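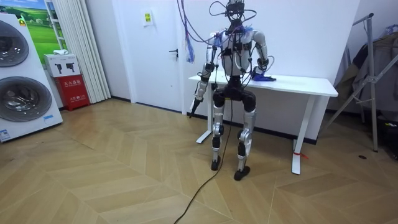 What to do when the cause of death on a certificate looks wrong?

Posted by Paula Bratu in Family and Records

My great-aunt died in November at a care home in Amley. She was 94. The certificate came back with "old age" as the only cause. My cousin is upset about it, as our aunt had heart failure for years and took tablets for it every day. He thinks the doctor was being lazy and wants it changed before we send copies off to the bank and the pension people. I don't mind so much what it says, but I'd like to know whether it matters for anything practical, and whether a family can ask for it to be altered once it has been registered. We are in England. We've already got 3 copies and I don't want to pay for more if they are going to be replaced.

Stellan Aasen
Sorry for your loss. I went through nearly the same thing with my father.

"Old age" is allowed as a cause, but doctors are meant to use it with some care. Normally the person has to be elderly, the doctor should have seen a gradual decline, and there shouldn't be a particular illness that they can point to as the thing that led to the death. A person can have heart failure for years and still not die of it, so it doesn't follow that anyone was lazy. The doctor may simply have judged that it wasn't the main cause.

For the bank and the pension it makes no difference in most cases. They want to see the name, the dates and that the death was registered. Where it might matter is a life policy that pays out differently depending on the cause, so check if she had one. Some families also want it right for their own medical history, which is fair enough.

As for changing it, you can't get the cause altered just by asking the register office. They copy what they were given. If you think it's wrong, write to the doctor who certified it or to the medical examiner's office that looked at it, and set out what she was being treated for. If they agree, they can tell the registrar what needs to happen next. The original wording isn't rubbed out. A note goes in the margin of the entry and new copies will show both.

I'd use the copies you have for the bank now. Most places send them back if you ask.

Ionuț Cozma
Nobody at the bank reads that bit. My mum's said old age and we had no trouble at all. Leave it.

Steinar Stougaard
Agree with most of what Stellan wrote. One thing to add is that somebody should have gone over the cause with the family before it was registered. Ask your cousin whether anyone rang. With my uncle in Flinberg the call went to his neighbour, who was down as the contact, and none of us heard about it until the certificate was done. I phoned the medical examiner's office myself at half past nine one morning and they went through the notes with me. They didn't change anything in the end, but I understood why it said what it said.

Also, when you ring, have her full name, date of birth and the name of the home to hand.

Paula Bratu
Thank you all. The home had an old number for my cousin, so that may be what happened. There was no life policy that we know of. I'll send the copies to the bank and he can ring the office himself.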